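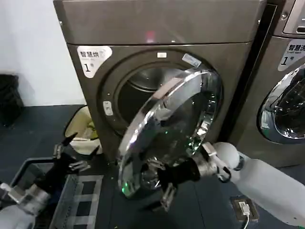

Student Projects | Robot Software | Final Reports
Jul 23, 2021
17 shares 3 comments

Door State Estimation and Task Sequencing for a Two-Arm Laundry Task

1. Scope

The project covers the software layer between the arm controllers and the task script. Arm kinematics, motor control and the gripper drivers were supplied by the Flesmont lab and were not changed. We wrote two modules. Plunent estimates the state of each machine door (open, closed, moving, unknown). Noremik is the sequencer that reads those states and decides which motion primitive runs next. A garment detector was in the original proposal and was dropped in December.

2. Door state

Plunent takes the head camera and both wrist cameras. The head view gives a coarse estimate by fitting an ellipse to the door ring. A closed door gives an ellipse whose center agrees with the stored machine pose. An open door gives a second ellipse, usually much narrower, plus a visible drum opening. The washer and the dryer stand side by side with the same finish and nearly the same door, so a single ellipse is not enough to say which machine it belongs to. We read the label on the front panel to settle this. Both labels carry a large 1, and the number is therefore ignored; the classifier uses only the last character of the printed name.

The wrist view is used once the gripper is near the door. At that distance the ring no longer fits in the image and the ellipse fit fails. We track the left part of the rim as an arc and use the small vertical sticker on the rim as a fixed feature. Sticker position is stored per machine in the map file.
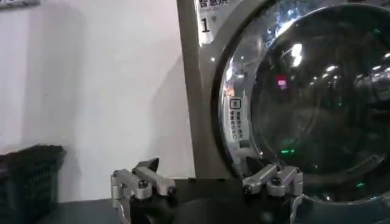
The arc tracker runs on every frame and reports a distance to the rim along with a confidence. When confidence drops below the threshold, the approach stops and the head estimate takes over. Switching back needs five good wrist frames in a row. The first version switched on one frame, and the arm hunted back and forth between two targets.

3. Reflections

Most of the work after the midpoint went into the glass. It is dark and domed, and it reflects the ceiling lights and at close range the gripper. The early detector found fingers in the reflection and reported an obstacle between the gripper and the door. Of 736 labeled wrist frames, 39 had this false obstacle, nearly all of them in the last part of the approach.

The fix has two parts. Any detection inside the glass region is compared with the commanded finger positions. If it moves when the gripper moves, with horizontal direction reversed, it is marked as a mirror candidate and loses its vote. Indicator lights are handled separately by a color mask. The mask is crude -- it removes small saturated blobs of red or green and nothing else -- but it was enough to keep them out of the arc fit.

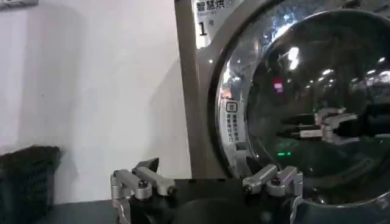
Rhonda Gauthier asked at the review why the glass was not simply masked out whole. Her point was that no part of the approach needs information from inside the ring, and a full mask would cost three lines of code. We tried it afterward. It works for a closed door. With the door open, the mask also hides the drum edge, and the insertion primitive needs that edge to center the hand. The current version applies the full mask only while the state is closed.

4. Sequencing

Noremik is a behavior tree with a retry limit on each leaf. The planner call is made through Fang, the wrapper the lab already uses, with one collision box for each door. When a door is open, its box is rotated to the estimated hinge angle. We had left the box in the closed pose at first, and the planner returned paths straight through the open washer door.

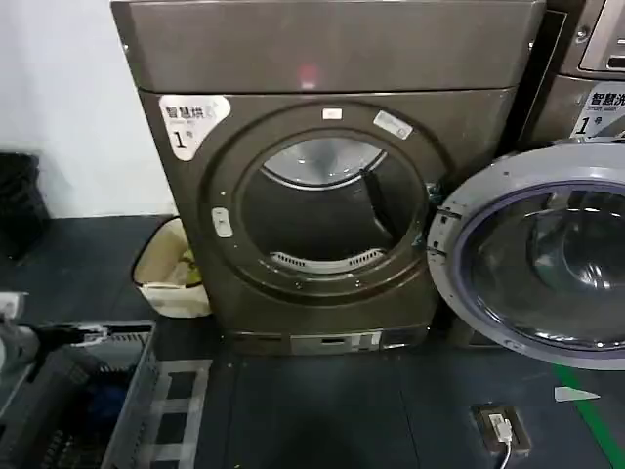 Figure 4. Head camera view, dryer door closed and washer door open.

The two doors are treated as independent. A planning call takes about 17 ms longer with both boxes active, small next to the motion time.

5. Open problems

Hinge angle is poor for partly open doors. The narrow ellipse is ambiguous and the filter sometimes settles on the wrong branch. A short nudge of the door would resolve it, but Noremik has no primitive for that yet. The map file is still edited by hand, and a sticker that has been moved gives a constant offset with high confidence. Basket position is also read from the map and is not tracked.

Tags: perception, behavior trees, motion planning, student work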